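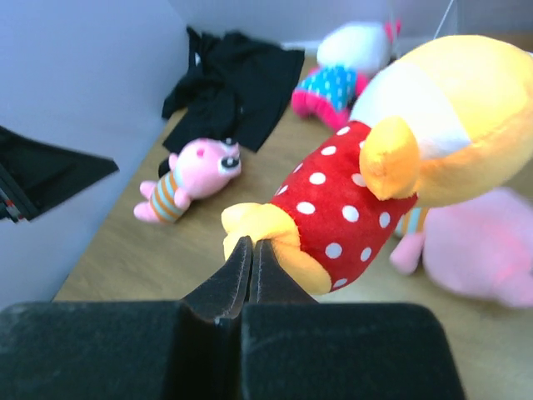 **Wusska dressed plush, mixed set**

Soft toys in sewn-on tops, sold as a mixed set for play corners, waiting rooms and sorting games. Distributed by Bolari from the Gendindale warehouse. Page revised 4th March.

## Construction

Short-pile plush shell, polyester fill, lockstitched seams. Tops are stitched to the body at the neck and hem - they do not come off, and pulling at them will open the seam. Arms and legs are filled separately from the torso.

| Item | Value |
|---|---|
| Toys per set | 12 |
| Overall length, small | 20 cm |
| Care | Cold hand wash, dry flat |
| Spare parts | None |

## Telling the models apart

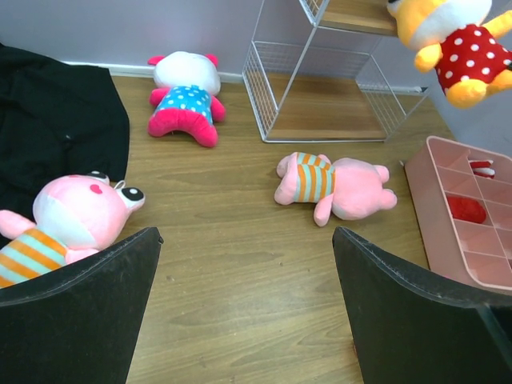

Model names are printed on the hem label only, so most buyers sort by the top. Patterns fall into 2 groups, dots and stripes. The pig wears stripes, orange alternating with light teal, and the white-headed toy with pink ears has a light blue shirt with white dots. Large toys use the same dot pattern on a red ground with a yellow body. Shades vary slightly between dye lots, and sets bought in February may not match later ones exactly.

## Storage

Keep the toys in a ventilated box or on an open shelf. Dark cloth sheds lint onto pale plush and should be stored separately. A soft brush lifts most of it; adhesive rollers pull the pile. Allow about 7 hours of drying time before boxing a washed toy, longer for the large size.
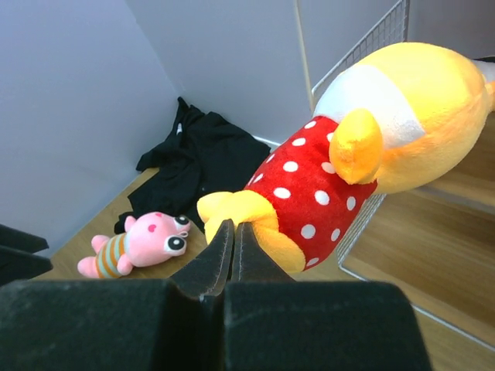 Vasylenko writes that the large ones take much longer to dry than the small, and that the head is still damp when the feet feel finished. Turning the toy over halfway through helps. The drying time given under Storage is for the small size in a heated room - check the head by pressing it before packing.

Sets ship flat in one carton. Single toys are not sold separately.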